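Notebook > Gripper build > Entries

We use cookies to keep you signed in. Accept or change settings.

October 1, 2024

Hand-held gripper, second set of pads. Printed both in the dark green Rimano filament to match the arms. First pair came off the bed with a lifted corner, so I dropped the speed and did them again. The lever spring is still the Kornorura one and feels too stiff for long sessions. Left it for now.

Recordings stood at 2,905 this morning. Added 17, all cloth, which makes 2,922. File names carry on from the old set, so don't restart the numbering.

Cloth is harder than the boxes were. With a large white garment the fabric bunches up between the pads and you lose sight of how much you have hold of. 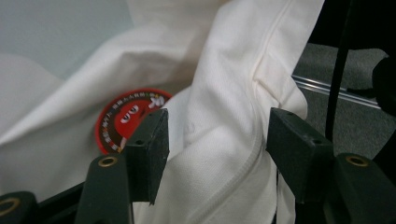
Seams are the other problem. If one pad lands on a stitched ridge and the other on plain weave, the grip twists a little when I lift. Squeezing harder only pushes the fold up. I want to try a thin rubber face on the pads, glued first, screwed later if it helps.

Light was poor by the end of the afternoon and the greens go nearly black on screen. Witska lamp needs a new clamp before it can go back over the work area.

Mirzaei logging script stopped at file 235 when I re-ran the whole folder — bad timestamp, left over from February. Skipped it and the rest went through. Have not fixed the cause.

To do: rubber for the pads, softer spring, lamp clamp, look at 235.

Last updated: same day, evening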